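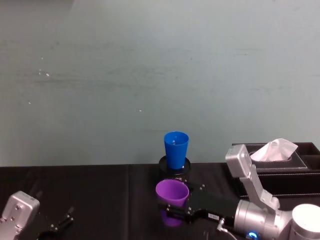 1/6 Lokcombe Neighbourhood Centre will open its kitchen and hall for community hire from August. Bookings may be made by residents, clubs and not-for-profit groups.

2/6 Hall capacity is 416 standing. The kitchen may be hired separately. Weekday hire ends at 7 pm, and hirers are asked to include packing-up time in their booking.

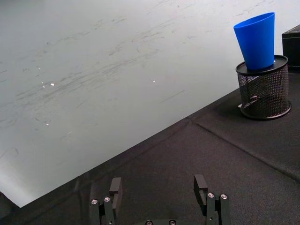

3/6 Fees have been set for the coming year. Concession rates apply to seniors' groups, playgroups and registered charities. A refundable bond is payable on all evening functions and is returned once the hall has been inspected.

4/6 Hirers are responsible for removing their own rubbish and recycling. Red-lidded bins are for general waste only. Glass must be taken off site.
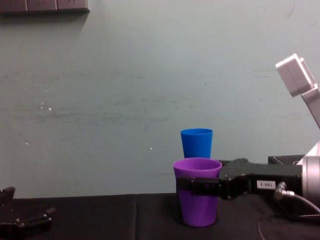
5/6 Keys are collected from the front office on Kimaro Street. Photo identification is required. Lost keys will be charged to the hirer at replacement cost.

6/6 Enquiries regarding regular bookings should be directed to Beatrice Nyanda, Facilities Coordinator. Groups with an existing agreement do not need to reapply. Application forms are available at the front office and at Lokcombe Library.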